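Learning Pages > Machines > Robots > How a Robot Arm Picks Things Up

Horkeo Learning Pages uses cookies to remember your reading level. Ask an adult before changing these settings.

How a Robot Arm Picks Things Up

The Giraldo Workshop in Plirnside is a shared workshop. Members pay a small fee each month and may use the benches, the tools and the storage shelves. Children may attend with an adult on Friday afternoons. One of the projects under way is called Kikirico. Its purpose is to teach a robot arm to tidy small objects on a table.

A person who tidies a table does many jobs at once without noticing. The eyes find an object. The brain decides how to hold it. The arm moves, the fingers close, and the skin reports whether the object is slipping. A robot must have each of these jobs planned for it by the people who build and program it.

The builders chose small, simple objects with different shapes. A puzzle cube has flat sides. A cup is round and becomes narrower toward the bottom. A flat block lies close to the table, and there is very little of it to hold. Bright colors help as well, as they are easier for a computer to tell apart from pale wood. 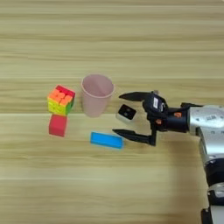

Fingers That Open and Close

The part of a robot arm that holds things is called a gripper. The Kikirico gripper has two long, thin, black fingers. Before the arm goes near an object, the fingers must be open wider than the object itself. If they are too close together, they will push the object away.

Two fingers can do a great deal. Try it at home with your thumb and one other finger. Pick up an eraser, then a coin, then an empty cup. You will find that you turn your wrist a different way each time. A robot arm has joints so that it can turn too. A joint is a place where the arm can bend or rotate, like your elbow.

Words to know

Gripper: the "hand" of a robot arm.
Joint: a place where the arm bends or turns.
Program: a list of instructions that a computer follows.
Sensor: a part that measures something, such as light or distance.

How Hard Should It Squeeze?

When the fingers meet the sides of an object, the motor must know when to stop. A weak squeeze lets the object fall. A very strong squeeze may crush a thin cup. The builders set the Kikirico arm to lift no more than 800 grams and keep the squeeze gentle.

A puzzle cube is a good first object. It is stiff, and one side is parallel to the side across from it, so each finger has a flat place to press. Other objects may stand close by, like the pink cup with a ball inside it and the small red block. The arm must hold the cube without knocking them.

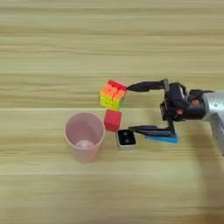

PLIRNSIDE, April

The Giraldo Workshop reports that the Kikirico arm will be given 2000 practice lifts. The builders will write down each dropped object in a notebook. Visitors are asked to stand behind the yellow line while the arm is switched on, and to keep hands off the table.

Reader comments (3)

bluekite4: Can it solve the puzzle cube or only pick it up?

Horkeo Learning Pages: Thank you for your question. The project is about picking up and tidying. Solving a puzzle cube would need a different program.

room12class: We tried the thumb and finger test. The coin was the hardest one. We want to know if the robot can do coins.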